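Dondholm Community Kitchen
Dry Goods Store and Serving Area: Food Safety Inspection Checklist

Date of inspection: Sunday, September 20, 2020
Previous inspection: April
Areas covered: dry store, serving counter, packing table, rear corridor
Areas not covered: cold room, main cooking line (separate form)

Ratings used: Satisfactory, Needs attention, Unsatisfactory, Not inspected. Comments are required for any rating other than Satisfactory and may be added to others.

Section A. Structure and cleaning

A1. Floors clean, sound and free from standing water.
Satisfactory.

A2. Walls and ceilings free from flaking paint and mould.
Needs attention. Paint is lifting above the rear corridor door. The area is not directly over food, but flakes could be carried into the dry store on trolleys. Scrape back and repaint before the next inspection.

A3. Shelving clean and stable, lowest shelf clear of the floor.
Satisfactory. The lowest shelf was measured at 190 mm. The shelves supplied by Jillenari have been fixed to the wall as requested in April.

A4. Cleaning schedule displayed and signed.
Needs attention. The schedule is displayed. Signatures are missing for the serving counter on 2 occasions. Staff were able to describe the cleaning carried out on those days, but a verbal account cannot be accepted as a record.

Section B. Pest control

B1. No evidence of rodents or insects.
Satisfactory. Bait stations were intact and the contractor's last report was on file.

B2. External doors close fully, with no gap at the base.
Unsatisfactory. The brush strip on the rear corridor door is worn along the hinge side and daylight is visible beneath it. This was recorded as a minor point in April and has not been corrected. The rating has been raised accordingly. Replace the strip within 14 days and send confirmation to the office.

Section C. Packaged and ambient foods

C1. Stock in date and rotated.
Satisfactory. Older stock was at the front on all shelves inspected. The handwritten labels on the Dorkico flour bins should be replaced with printed ones, as several are difficult to read.

C2. Packaging undamaged and seals intact.
Satisfactory. Individually wrapped items, including biscuits, crackers and cereal bars, are to be checked for split seals when the outer carton is opened. A packet with an open seal must be discarded and must not be taped.
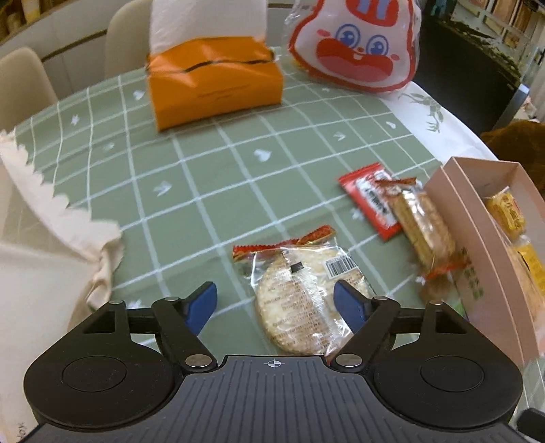
Where a carton has been crushed in delivery, the whole carton should be set aside and checked before any part of it is put on the shelf. The kitchen's present practice is to remove visibly damaged items only. The written procedure should be amended to include the full check.

C3. Allergen information available for all foods served.
Needs attention. The allergen folder is kept at the serving counter and is up to date for cooked dishes. No entry was found for the Ivanov soup base, although the product is in regular use. Food decanted into tubs must carry the ingredient information from the original packaging. Individually wrapped foods should be handed out in their wrappers.

C4. Open foods held in lidded, food-grade containers.
Satisfactory. Containers of 600 g and 1000 g capacity were in use, all with fitting lids.

Section D. Personal hygiene

D1. Wash-hand basin accessible, with hot water, soap and paper towels.
Satisfactory. Please ensure that the trolley is not parked in front of the basin during deliveries.

D2. Clean protective clothing worn.
Satisfactory.

D3. Illness reporting procedure understood.
Satisfactory. Staff questioned knew the 48-hour exclusion rule following sickness or diarrhoea.

Section E. Action required

Item B2: replace brush strip, rear corridor door. Within 14 days.
Item C3: add soup base to allergen folder. Before the product is next used.
Item C2: amend written delivery procedure. Within 28 days.
Item A4: sign cleaning schedule at the end of each session. Immediate.
Item A2: scrape back and repaint. Before next inspection.

Overall result: Pass, subject to completion of item B2. A copy of this form must be kept on the premises with the cleaning records.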